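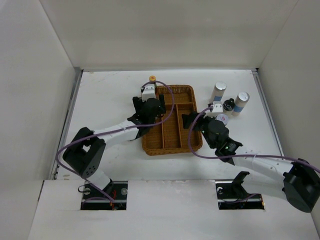
Mimley: The Complete Series - Collector's Box Set

Item no. 3028
Format: Blu-ray, 5 discs
Running time: 413 minutes
Audio: Dutch, French
Subtitles: English, Dutch, French
Region: Free
Distributor: Nukix Home Video

Mimley is a crime drama in two seasons, set in a fishing town on the Belgian coast. Inspector Karel Declercq is sent there to close a small police station and ends up staying through the winter, after the harbor master goes missing. The first season follows that case. The second starts the next January, when the station has been given one more year and a boat comes back without its crew.

The show was created and directed by Willy Desmet, who also wrote most of the scripts. It was shot on location with a small cast, many of them stage actors in their first television parts. There is very little music. Most of what you hear is wind, gulls and people talking in kitchens.

Until now the series was only sold on DVD, and the second season never had English subtitles. For this release both seasons were scanned again from the original film elements, and the color was checked by Desmet. The picture is in its original shape, with black bars at the sides on a wide TV. Some grain is visible in the night scenes. The opening titles of the first episode come from a tape source and look softer than the rest.

What's in the box

Discs 1 and 2: Season one
Discs 3 and 4: Season two
Disc 5: Extras
Booklet with an episode guide and set drawings
Fold-out map of the town

Extras

- Commentary by Willy Desmet on 4 episodes
- The Long Pier, a making-of documentary
- Deleted scenes from season two, without sound mix
- Original broadcast trailers

The commentaries are in Dutch with optional English subtitles. The documentary has English subtitles only.

Shipping and returns

Ships from the Cleltari warehouse on the next working day. The box goes out in a cardboard mailer with corner guards. Sealed sets can be returned within the normal return period - opened sets can only be exchanged for the same item if a disc is faulty. Please test all discs when your order arrives.

Release date: 2022-09-23

The separate season sets are out of print and will not be restocked. The booklet and map are not sold on their own.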